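Trostden sedan repair log - README

Share 5 | 3 comments

Hi! This folder holds the repair log for my old Trostden sedan, plus everything other owners have sent me for theirs. It started as a notebook in the glove box, then the notebook got coolant on it, and I typed the whole thing up one wet May and kept going. There are 201 entries now, from five cars. Take it, use it, fix it, send me yours.

What's in the folder

repairs.csv is the main file. One row is one job on one car.
parts.csv matches part numbers from the original Trostden catalog to things you can still buy.
notes.txt is me rambling. It's long and out of order, but the stuff about the heater valve is in there, and people keep asking me for it.

Columns in repairs.csv

car - a short nickname, no plates or serial numbers please
odo - odometer reading in kilometers (the cars are all metric, so I left it)
system - brakes, fuel, cooling, electrics, body, gearbox, or other
job - what got done, in plain words
part - catalog number if there is one, blank if not
hours - time on the job, including the time spent looking for the 10 mm socket
result - ok, redo, or gave up

A blank in hours means the person didn't write it down. It does not mean zero! I used to put zeros in and it made the average clutch job look like a coffee break. 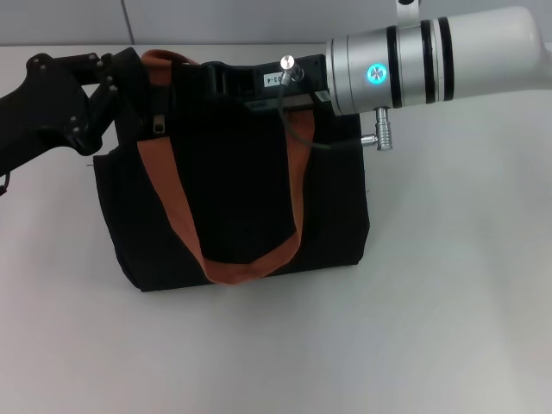

Black tote with a rust-orange strap.

Where the entries come from

Most are mine. Botond Fülöp sent in a big batch for his two cars, and he is far tidier than me, so if a row has proper torque figures in the job column it's probably his. Anikó Bognár's entries are nearly all bodywork - she did both sills and the whole spare wheel well, and her rows are the best thing here if you're about to start cutting rust. Rungnapa Boonyarit has the only one with the Stokirau carburetor. The rest of us have the Tamura. Please don't mix them up, the float heights are different and the jets look the same until you hold them side by side.

The carb type isn't its own column yet. For now it's at the start of the job text, like "Stokirau: new float needle". I know, I know.

Things to watch out for

The odometers lie. Mine was swapped by the previous owner and Botond's blue car sat with a broken cable for a good while, so don't use odo to work out how long a part lasts unless you stick to one car and check notes.txt first.

Cooling is over-represented. I did the same water pump 3 times (two bad gaskets and one bad mood) and each try is its own row. Search for "redo" and you'll find my whole sorry summer.

Some part numbers have a letter on the end and some don't. The catalog changed partway through the production run, and I've typed in whatever was on the box. Csenge Halász went through the brake parts and sorted those out, so brakes are good. Electrics are a mess, especially the wiper switch, which seems to have a different number in every book I own.

Anything marked Bárány in parts.csv is a reproduction part from that workshop. The door seals fit great. The window channels needed trimming on my car and went straight in on Anikó's, so measure before you glue.
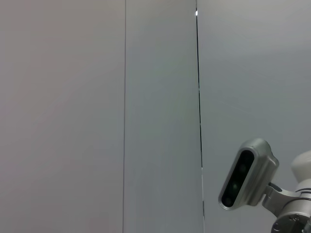
Pale gray wall panels.

Adding your own rows

Copy template.csv, fill it in, mail it over. Dots for decimals, no commas, please - I've broken the file that way more than once. If you only remember half of what you did, send the half. I'd also love some gearbox entries, we've got hardly any, and second gear on mine has started to crunch when it's cold.

Using it

Do what you like with it, just say where you got it. It's a bunch of owners writing down what they did, so please don't treat it as a shop manual, and for brakes and steering get somebody who knows to look over your work.

To do

- carb type column
- sort out the wiper switch numbers
- scan Tibor Vida's wiring diagram, the hand-colored one, if he'll let me borrow it again

Share 5 | 3 comments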